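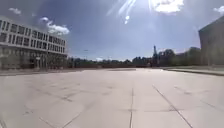 路上经过的广场,晴天

中文角论坛 > 生活杂谈 > 走路上班的人请进来

楼主:banafsheh_a
发表于 2022年2月26日

大家好。我的名字是 Banafsheh Azimi,在 Nullov 工作,中文是我学的第三种语言,所以如果有写得不对的地方,请直接告诉我,我不会生气。

我想讨论的题目是走路上班。不是从地铁站走到公司的那一种,而是从家门口一直走到办公室门口。我的路程是七公里,单程要走一个多小时。去年八月我开始这样做,原来的计划是试一个星期。那时候 374 路公交车改了路线,不再经过我住的那条街,我很生气,就决定不坐了。一个人因为生公交公司的气而开始锻炼身体,我觉得这个理由不太高尚,但是它很有用。

现在我已经习惯了,可是还有几个问题没有解决,想听听有经验的人的意见。

第一个问题是鞋。我穿坏了一双跑步鞋,鞋底的外侧磨得很厉害,里侧还是新的。卖鞋的人说我需要"支撑型"的鞋,我的姐姐说卖鞋的人对每一个人都这样说。

第二个问题是衣服。我们公司不要求穿西装,但是见客户的时候要整齐。我到办公室的时候后背常常是湿的,冬天也是这样,因为背包贴着后背。

第三个问题比较难说明白。我的同事们觉得我很奇怪。他们不是坏意,他们常常问我"要不要我顺路带你",我说不用,他们就再问一次。在我的文化里,拒绝三次以后还可以接受,所以他们的问法我很熟悉,但是我是真的想走路。请问怎么说才又清楚又有礼貌?

最后,请不要劝我骑自行车。我会骑,我不喜欢。

谢谢大家耐心地读完。

2楼:慢车到站

先说鞋。外侧磨损是很多人都有的,不能说明你的脚有问题。大部分人走路的时候脚跟的外侧先落地,所以那里先坏,这很正常。如果膝盖不疼、脚踝不疼,就不用买"支撑型"。如果疼,应该去看医生,不应该去看卖鞋的人。你的姐姐说得对。

再说一个小地方:你写"他们不是坏意",一般说"他们没有恶意"。别的都写得很好。

3楼:banafsheh_a(楼主)

谢谢!"没有恶意",我记在本子上了。膝盖不疼。小腿有时候紧,主要是在下班路上有坡的那一段。

4楼:豆腐干

我来说反对的意见。

单程一个多小时,来回就是两个多小时。一个星期工作五天,你把多少时间放在路上?这些时间可以做饭,可以睡觉,可以真正地锻炼。走路当然健康,可是走路的效率很低。我以前也走过一段时间,后来算了一下,发现我一年里走掉的时间够我学一门乐器。我停了,买了一把二胡。

当然,我的二胡现在挂在墙上。但是道理还是那个道理。

5楼:Parisa Arabzadeh

豆腐干,你的二胡挂在墙上,这件事把你的道理弱化了很多,哈哈。

我也走路上班,比楼主短一些。我想说,时间不能这样算。我坐车的那几年,路上也要很长时间,等车、堵车、找座位。下车的时候我已经累了,而且什么也没有得到。现在我走到办公室,脑子是醒的。到家的时候,白天的不愉快也已经想完了,不会带进家里。我的丈夫说他能听出来我那天是走路回来的还是坐车回来的,从我关门的声音。

关于后背湿的问题:换一个包就可以解决一大半。我试过三种办法。

一个是单肩包。后背是干的,但是肩膀会疼,而且走路的时候身体会歪。我不推荐长路用。

一个是腰包。如果你能把电脑留在公司,腰包最舒服。钥匙、手机、钱包、一块手帕,够了。

还有一个是那种背部有网架的背包,网和包中间有空气。它比较贵,样子也像要去爬山。我现在用的就是这种。后背还是会有一点潮,可是不会湿透。

然后在公司放一件备用的衬衫。我放在抽屉里,卷起来,不要叠,卷起来不容易有折痕。

6楼:banafsheh_a(楼主)

Parisa,谢谢你!我看你的名字就猜到我们可能会说同一种语言,但是我们还是在这里继续写中文吧,不然版主会批评我们。

电脑我不能留在公司,有的晚上我要在家里看文件。不过你这样一说,我想了一下,我每天背的那个电脑,一个星期里真正打开的晚上可能很少。我应该先看看是不是真的需要它。

卷衬衫的办法我明天就试。

7楼:版主-青石

我看见了,我会批评的。(开玩笑。本区只要求用中文发帖,私信里说什么语言都可以。)

顺便提醒:鞋的牌子可以讨论,卖鞋的链接请不要放。上个月我们删了很多。

8楼:Ji河边的人

我每天沿着 Ji 河走。我想回答第三个问题,因为我有同样的经历。

我用过的办法是给一个固定的回答,每一次都一样,一个字也不变:"谢谢你,我喜欢走。"不要说"今天不用",因为"今天不用"的意思是明天可能用。不要说"太麻烦你了",因为对方会说不麻烦。也不要解释健康的原因,因为说了健康,有的同事会觉得你在批评他们不锻炼。我犯过这个错误,有一位同事从那以后每次吃蛋糕都要看我一眼。

"谢谢你,我喜欢走。"说了一个月左右,就没有人问了。

9楼:豆腐干

8楼的办法很好,但是我觉得有点冷。别人愿意带你,是好意。偶尔接受一次,坐在车里聊聊天,对关系有好处。我在公司里最好的两个朋友,都是坐顺风车认识的。你每次都拒绝,别人会觉得你不想和他们在一起。

10楼:Ji河边的人

我和同事一起吃午饭,一起喝茶,一起抱怨打印机。我不觉得还必须一起坐车。

11楼:小寒不寒

我站在中间。下大雨的时候我接受,平时不接受。同事们现在知道规则了,下大雨的时候他们会直接问"走不走",我拿了伞就跟着。这样双方都不为难。

但是我想问楼主另外一件事:你下雨怎么办?七公里的雨不是小事情。

12楼:banafsheh_a(楼主)

小寒,你的规则很好,我可能要学你。

下雨我分三种情况。小雨,穿雨衣走。雨衣比伞好,因为我们这里有风,我的伞都被风吹坏了。中雨,我走到 Stota 商场,从那里坐车,这样还是走了一部分,心里比较平静。大雨,我在家里发脾气,然后坐车。

鞋湿了以后用报纸塞进去,过一个晚上就差不多干了。可是我已经很久没有买报纸,现在用的是超市的广告纸。广告纸太滑,吸水不好。如果谁知道有什么更好的东西,请告诉我。

13楼:慢车到站

旧毛巾。把旧毛巾剪成小块,塞到鞋尖,过两个小时换一次。鞋垫一定要先拿出来,单独晾。很多人忘记鞋垫,所以鞋里有味道。

不要放在暖气上面。鞋底的胶怕热,我有一双鞋就是这样开口的。放在暖气旁边的地上,离开一点距离。

14楼:阿默学中文

大家好,我也是外国人,在这个论坛只看不写,已经很久了,这是我的第一个回复。我写得慢,请原谅。

我想问,大家走路的时候听什么?我听中文的广播剧。我的老师说,边走边听是最好的学习,因为身体在动,耳朵就不睡觉。我听一集,如果没有听懂,第二天在同一条路上再听一次。现在有一个很有意思的情况:我走到药店门口,脑子里就会出现"来龙去脉"这个词,因为我第一次听懂它的时候正好走到那里。我的生词都住在我的路上。

15楼:Parisa Arabzadeh

阿默,欢迎!你写得一点也不慢,我是说,读起来一点也不慢。

"我的生词都住在我的路上",这一句我很喜欢。我也有这样的情况,不过我的是食谱。我听一个做菜的节目,每次走到桥上就想起怎么泡藏红花。要用冰块,让它在杯子里慢慢化。我的母亲用热水,我们为这件事争论了很多年。

16楼:老杨头他爸

我反对戴耳机走路。

你们都是年轻人,听不得劝,我还是要劝。我住的地方有人戴着耳机过马路,电动车在后面按喇叭,他听不见。电动车为了躲他,撞到了路边的水果摊。人都没有事,橘子有事。

走路就走路。听听鸟叫,听听别人在说什么,不也是学中文吗?

17楼:阿默学中文

老杨头他爸,谢谢您的提醒。我只戴一边的耳机,靠马路的那边不戴。请问这样可以吗?

还有,我想请教一个语言的问题:"听不得劝"和"不听劝"有没有不同?

18楼:老杨头他爸

戴一边,凑合。

"不听劝"是劝了他不听。"听不得劝"是一劝他就不高兴。你属于听劝的,很好。

19楼:慢车到站

戴一边不解决问题。人判断声音的方向要靠两只耳朵,戴一边的时候,你知道有车,但是不容易知道车从哪里来。我建议买骨传导的那种,或者过马路的时候先按暂停。我自己是按暂停。

20楼:小寒不寒

按暂停是理想的情况。我的路上有很多路口,如果每个路口都按暂停,一集要听到退休。

21楼:豆腐干

所以说坐地铁最好,地铁里没有电动车,听什么都可以。

22楼:banafsheh_a(楼主)

豆腐干,你真的很努力,我很佩服你。可是我家附近没有地铁。

我不听东西。刚开始的时候听,听音乐,后来有一天手机没有电,走了一路,发现也不难过。现在早上我一般想工作的事,下班的时候什么都不想。有时候我会在心里用中文讲我看见的东西,像小孩子那样:门开了,阿姨出来了,阿姨把水倒在树下面了。这个练习不花钱。遇到不会说的,我就记住,到家再查。上星期查的是"马路牙子"。我以前只知道"路边",不知道路边还有牙。

23楼:阿默学中文

马路牙子!我也去查了。谢谢。

24楼:Ji河边的人

南方有的地方说"路缘石",写文章的时候也用这个。口语里我们家说"道牙"。楼主可以都记住,但是考试里大概不会出现。

说到路,我想补充一件事情:选路比选鞋重要。我换过几次路线。最短的那一条要沿着大马路走,车的声音很大,夏天没有树,走完以后头疼。现在沿着河的这一条多走十二分钟,可是我到公司的时候心情完全不一样。如果楼主小腿紧是因为有坡,可以看看有没有绕开坡的走法。在地图上看不出来坡,要自己去走,最好是休息的日子,没有时间的压力。

25楼:banafsheh_a(楼主)

您说的这个我也有体会。我有两条路可以选。一条是有坡的,短。另一条要经过那个大广场,平,但是长一些。早上我走广场,下班走坡,因为下班的时候想早一点吃饭。现在看来应该反过来,早上腿有力气的时候走坡。

26楼:慢车到站

不一定要反过来。上坡和下坡不一样。你下班的时候是上坡还是下坡?

27楼:banafsheh_a(楼主)

下班是上坡。早上如果走那里,就是下坡。

28楼:慢车到站

那么问题比较清楚。上坡的时候小腿要一直用力,加上你已经坐了一天,小腿的肌肉是短的、紧的,一站起来就去上坡,它当然不高兴。下班以前站起来,面对墙,一只脚在前一只脚在后,后面的脚跟压在地上,慢慢数到三十,换一边。上坡的时候步子小一点,不要着急。

如果这样做了几个星期还是紧,就换成平的路,晚一点吃饭。

29楼:豆腐干

或者在口袋里放一块饼干。

30楼:Parisa Arabzadeh

豆腐干第一次说了我完全同意的话。

31楼:云上的毛线

我看完了全部的楼,想问鞋的问题,因为好像谈到一半就没有了。我的脚比较宽,很多鞋的前面都挤。有人介绍给我 Akell 的鞋,说前面宽,走长路舒服。有没有人穿过?

32楼:小寒不寒

我穿 Akell,穿了一个冬天。前面确实宽,脚趾可以动。鞋底软,第一天觉得很舒服,过了一段时间我觉得太软了,走石头路脚底会累。鞋带太长,要打两个结。颜色选择很少。总的来说我会再买,但是要等打折。

33楼:Ji河边的人

我也穿过,我不会再买。我的那双下雨的时候在光滑的地砖上打滑,在商场门口差一点摔倒。可能是我的运气不好,可能是那种地砖的问题。可是我年纪大了,差一点摔倒对我来说就是足够的理由。

34楼:小寒不寒

地砖的问题吧,我没有滑过。不过我下大雨是坐同事的车的,见11楼。

35楼:Ji河边的人

那你的意见在这个问题上不能算。

36楼:小寒不寒

接受批评。

37楼:云上的毛线

谢谢两位。我去店里试一试,下午去,听说下午脚比较大。

38楼:慢车到站

下午去是对的。还要穿你平时走路的那种袜子去试。站起来的时候,最长的脚趾前面要有一个大拇指的宽度。最长的脚趾不一定是大脚趾,请先看看自己的脚。

袜子也请大家注意。纯棉的袜子湿了就一直湿,容易起泡。羊毛混纺的比较好,夏天也可以穿,薄的那种。

39楼:老杨头他爸

我走了一辈子路,穿的都是布鞋、棉袜,没起过泡。现在的年轻人,买东西比走路多。

40楼:Parisa Arabzadeh

叔叔,您的布鞋是买的还是家里做的?我一直想学做布鞋。

41楼:老杨头他爸

我老伴做的。她说可以教,但是你得有耐心,纳鞋底手疼。她说你先把顶针买了。

42楼:Parisa Arabzadeh

我查了"顶针",我家里有!我祖母留给我的。我给您发私信。

43楼:豆腐干

这个帖子从通勤变成手工了。

我回到主题。我还是认为单程七公里太长。三公里以内,我支持。三公里到五公里,看天气。七公里,我尊重,但是不支持。楼主没有说过她有没有孩子,有没有老人要照顾。对很多人来说,每天多两个小时是不可能的事情。走路上班听起来很朴素,可是时间很贵,能拿出这些时间的人,条件已经不错了。

44楼:banafsheh_a(楼主)

豆腐干,这一次我想认真地回答你,因为你说的有道理。

我没有孩子。我的父母住得很远,平时由我的姐姐照顾,我出钱,她出时间,我知道这两样不相等。所以是的,我有这个时间,别人不一定有。我从来没有觉得坐车的人懒。我的姐姐每天坐车,她坐车是为了早一点到家给父亲量血压。

我写这个帖子不是想劝别人走路。我只是想找到同样走路的人,问一些小问题。在我的办公室里没有别人走路,有的问题没有地方问,例如报纸和鞋。

你可以不支持,没有关系。可是请你继续回复,你的饼干的建议很好。

45楼:豆腐干

好的。你这样说,我也没有什么要争论的了。我刚才的语气可能有点硬,不是针对你。我以前住得离公司很远,不是自己选择走路的,是为了省车钱。所以别人说走路多么好的时候,我有一点听不进去。

二胡我昨天拿下来擦了灰。

46楼:慢车到站

擦灰以后要上松香。

47楼:阿默学中文

豆腐干,我理解你。我刚来的时候也是为了省钱走路。那时候我觉得路特别长。现在走的差不多是同样的路,可以选择坐车了,我还是走,路就没有那么长。我不知道用中文怎么说这种感觉,有没有成语?

48楼:小寒不寒

想了很久,没有合适的成语。"甘之如饴"有一点接近,但是那个说的是苦的东西也觉得甜,用在这里有点重。你原来写的那样就很好。

49楼:夜班护士长

潜水的人来回一个。我上夜班,早上八点下班,和你们的方向正好相反。你们上班的时候我走回家。路上的人都往一个方向走,脸上是刚洗过的样子,我一个人往另一个方向走,脸上是什么样子我不想知道。

我的问题是太阳。下夜班以后走路,眼睛被太阳照着,到家就睡不着。有人建议戴墨镜,我戴了,睡得好一些。可是戴着墨镜和邻居打招呼,他们以为我不理人。

另外,值了一夜的班以后,请大家不要走太长的路,特别是要过大路口的。我现在只走一半,另一半坐车。我见过太累的人走路,他们看着绿灯,但是不动。

50楼:老杨头他爸

护士长辛苦了。墨镜你就戴着,邻居那边点个头就行,点头大一点。

51楼:夜班护士长

谢谢叔叔,我会点得大一点。

52楼:Parisa Arabzadeh

我想问大家一个可能有点傻的问题。你们在路上有没有每天遇见、但是从来不说话的人?

我有一位先生,带一只很小的狗,狗穿毛衣。我们差不多每天在同一个转弯的地方遇见。如果我在转弯以前遇见他,说明我晚了。我们从来没有说过话。有一次他换了帽子,我差点想告诉他很好看。后来有一个星期他没有出现,我非常担心,然后他又出现了,狗的毛衣换成了新的。我到现在也没有和他打招呼,时间太长了,已经不知道怎么开始。

53楼:Ji河边的人

一点也不傻。河边有一位钓鱼的老人,我只认识他的背。他的背我在哪里都能认出来。

54楼:banafsheh_a(楼主)

我有一位在面包店外面抽烟的面包师傅。他看见我就看一下手表。我觉得他是用我来对时间的,所以我不太敢晚。

Parisa,你可以先和狗打招呼。和狗打招呼永远不算晚。

55楼:Parisa Arabzadeh

对呀!先和狗说。我下个星期试一试,然后来报告。

56楼:云上的毛线

报告:鞋买了。Akell 前面够宽,但是店里没有我喜欢的颜色,我买了灰的。走了两天,脚跟后面有点磨。请问是鞋的问题还是鞋带的问题?

57楼:慢车到站

很可能是鞋带。最上面如果还有一个孔没有用,请用它,先在同一边穿成一个小圈,再把另一边的鞋带从圈里穿过去,拉紧。这样脚跟不会上下动。网上有图,搜"锁跟系法"。

还磨的话,先贴一块胶布,新鞋给它一点时间。

58楼:云上的毛线

试了,好了很多!为什么鞋盒里不放一张这样的说明?

59楼:banafsheh_a(楼主)

我也试了,对我也有用。我穿鞋穿了几十年,那个孔我一直以为是装饰。

我给自己做一个小结,这样以后新来的人不用看全部的楼:

鞋垫拿出来晾,鞋里塞旧毛巾,不放暖气上。
袜子不要纯棉(老杨头他爸不同意)。
衬衫卷起来放在公司。
过马路按暂停,或者像我一样什么都不听。
上坡以前拉小腿。
口袋里放饼干。
拒绝同事的时候说"谢谢你,我喜欢走",大雨的时候可以不说。

电脑的事情我也观察了。这个星期我一次也没有在家里打开它,从下个星期起它住在公司。

60楼:Ji河边的人

第三个问题后来怎么样了?你的同事还问吗?

61楼:banafsheh_a(楼主)

我说了您的那句话。一位同事听了以后说:"那我能不能和你一起走一次?"我没有准备这个问题的答案。她住得比我近,我们说好一起走到她家那里。她走得很快,还一直在说话,我回家的时候有一点喘。

她说下次还要走。我不知道我是不是高兴,因为下班的路是我什么都不想的时间。这个应该怎么有礼貌地说呢?

62楼:Ji河边的人

这个我没有固定的回答。

63楼:小寒不寒

定一个固定的日子和她一起走,别的日子自己走。和我的大雨规则一样,有规则就不为难。

64楼:豆腐干

带她坐地铁。

65楼:banafsheh_a(楼主)

小寒的办法我采用。豆腐干的办法,我们还是没有地铁。

66楼:Parisa Arabzadeh

来报告。我和狗打招呼了。狗没有反应,先生说:"它耳朵不好。"然后我们就各自走了。不过今天早上他先对我点了头。

狗的名字我忘了问。

老杨头他爸,鞋底的布我已经糊好了三层,请帮我问问阿姨,要晾到什么程度才可以剪?

67楼:老杨头他爸

她说敲着有响声了再剪。不要着急,阴天就多等一天。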